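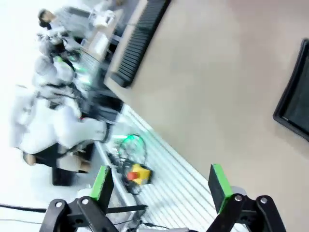 Green pads at the ready, with the big red stop button between the fingers and people busy at the benches behind.

I've been writing about kit for small workshops for long enough to be wary of anything sold as "ready to go", so when Kerstin Ostermann rang and asked if I'd like to see the Wadia gripper kit on a proper bench, I said yes and packed a sandwich. I assumed I'd be waiting for something to be fixed for most of the day. (I wasn't. I still ate the sandwich in the car park, though, as there was cake upstairs and I wanted room for both.)

Kerstin looks after customers at Flallico, the firm behind the kit. She'd arranged for me to sit down with Azadeh Shahbazi, who led the design, and Geeta Sandhu, who runs the hire side. I started with the thing I liked straight away, the green pads on the inside of the fingers.

"Everyone asks about the green!" Azadeh said. "I wanted a colour you could spot in the corner of your eye. The first pads were grey and I kept leaving them on benches and losing them. We went through 26 versions of the pad before I stopped fiddling, and if Kerstin hadn't taken the drawings off me in August I'd be on number 40."

The pads are the part that wears, and you buy them in pairs. Swapping them took me a few minutes with the little key that comes in the box, and I am not a handy person. The fingers themselves are meant to be taken apart as well. I asked Azadeh why she'd left the screws showing on the brackets when so many makers hide everything under a smooth cover.

"People are frightened of a smooth cover," she said. "They think they'll break it getting in. If you can see the screw you'll have a go, and I want people to have a go. I'd much sooner get a call saying 'I've bent this bracket' than hear that the whole thing has been sitting in a cupboard since spring."

Then money, which is where Geeta came in. You can buy the kit for £3000, or hire it for £316 a month with the pads and phone help thrown in. I said the hire price looked a bit steep to me if you kept it a whole year.

"It is, if you keep it a year," Geeta said. "Then you should buy it, and I'll tell you so on the phone. Hire is for the place that has one fiddly job for a couple of months and wants to find out if a gripper can do it. Some send it back. I don't mind that, they usually ring again when the next job comes up."

There's also a fitting visit at £449, and this was the one bit I grumbled over. The printed guide is good on the mechanical side but goes very thin when it reaches the wiring, so a first-timer is more or less nudged towards paying for the visit. Azadeh pulled a face when I brought it up.

"No, that's fair. I wrote that chapter and I wrote it for myself. Aleksandra is doing it again from scratch."

Aleksandra Pietrzak does a lot of the fitting visits, and I caught her for ten minutes by the kettle. What do people get wrong? "They put the stop button miles away," she told me. "Over by the door, or round the back where it looks tidy. I always ask them to stand where they'd normally stand and reach out an arm. Wherever the hand ends up, that's the place."

My own go with it was on soft plastic pouches, the sort that slither about. I set the grip too hard to begin with and squashed two. After that I turned it down, took it slowly, and got on fine - the pads have a nice bit of give. I did find the grip setting awkward to change in the middle of a job, as you have to go back two screens to reach it. Kerstin wrote that down.

If you've got steady work for it, I'd buy the kit and skip the visit only if somebody in the building is happy with wiring. Otherwise I'd hire for two months and see. Geeta says there's a short wait for hire kits at the moment, so it's worth ringing before you promise anyone a date.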